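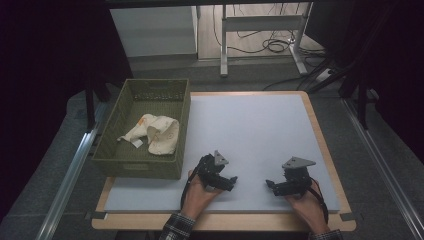 Basket at upper left, one gripper in each hand.

4. Running the open day table

I set this up the way Ailsa Niven showed me at Clemidlow, and it works fine with visitors crowding in.

4.1 Put the basket on the board with the cloth inside.
4.2 Pick up both grippers and point the fingertips at each other.
4.3 Let the cables hang in a loop — don't pull them tight!

Note: I give each guest 20 tries, then swap.

4.4 Open the fingers all the way before you go for the cloth.
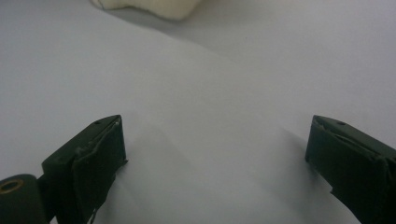
Go slowly and close on a fold, a nice thick one if you can get it (kids are great at this).

Caution: Keep your own fingers away from the tips. If a pad slips, stop and tell Vilgot — he keeps spares in the Osgate box.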